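Memoria del proyecto: un robot que borra la pizarra
Taller compartido Fondero, grupo de Aldana Toledo, Graça Barreto y Abílio Caldeira
Tutora: Idalina Sampaio

1. De dónde salió la idea

En el taller todo el mundo apunta cosas en la pizarra blanca pequeña y luego no la borra ni su madre. Así que cuando en febrero Idalina nos pidió tema, Graça soltó lo de la pizarra medio en broma ¡y se quedó! El proyecto se llama Husterden (no significa nada, era el único nombre que nos gustaba a los tres). Yo soy Aldana y me tocó escribir la memoria, además de programar los movimientos.

2. El montaje

Trabajamos con los dos brazos sobre la mesa clara y la tableta que nos hace de pizarra tumbada, porque en vertical todo se nos complicaba: la fuerza, el alcance, los cables... Tumbada, el borrador solo tiene que bajar y arrastrar. El dibujo de prueba es siempre el mismo, una carita azul dentro de un círculo, para poder comparar una pasada con otra.

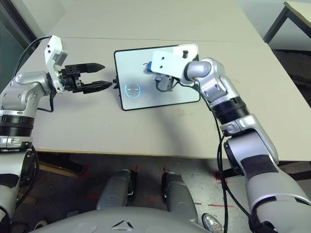
Lo que más tiempo nos llevó fue la altura. Si el brazo baja poco, el borrador pasa por encima sin enterarse, y si baja de más, empuja la pizarra entera por la mesa. Abílio propuso acercarse primero a velocidad normal y hacer los últimos 9 milímetros muy despacito, y con eso dejamos de dar sustos. En total hicimos 69 intentos, que están todos en el cuaderno, incluidos los que dan vergüenza.

3. El borrador

Empezamos con un borrador normal de oficina, pero era demasiado ancho para los dedos y se giraba. Carolina Ramalho, del taller, nos sugirió probar con algo blando que se pudiera pellizcar, y fue mano de santo. Probamos cuatro versiones. La azul es la que agarra mejor, aunque al apretarla se dobla y la zona que toca la pizarra cambia de forma, así que cada agarre sale un poquito distinto (esto lo tenemos sin resolver).

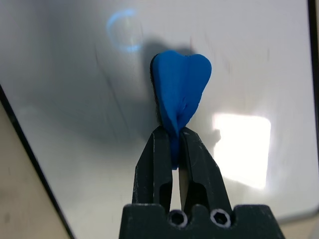

Figura 2. La pieza azul sujeta entre los dedos de la pinza, con un trazo azul claro en la pizarra.

4. Lo que falta

Queremos medir la presión en vez de fiarnos solo de la altura, y que el programa mire la pizarra después de cada pasada y decida si repite. También hay que ordenar el código, que el archivo principal ya va por 300 líneas y solo lo entiendo yo, ¡y no siempre! Graça se queda con la parte de visión y Abílio está dibujando un soporte para que la pizarra no se mueva.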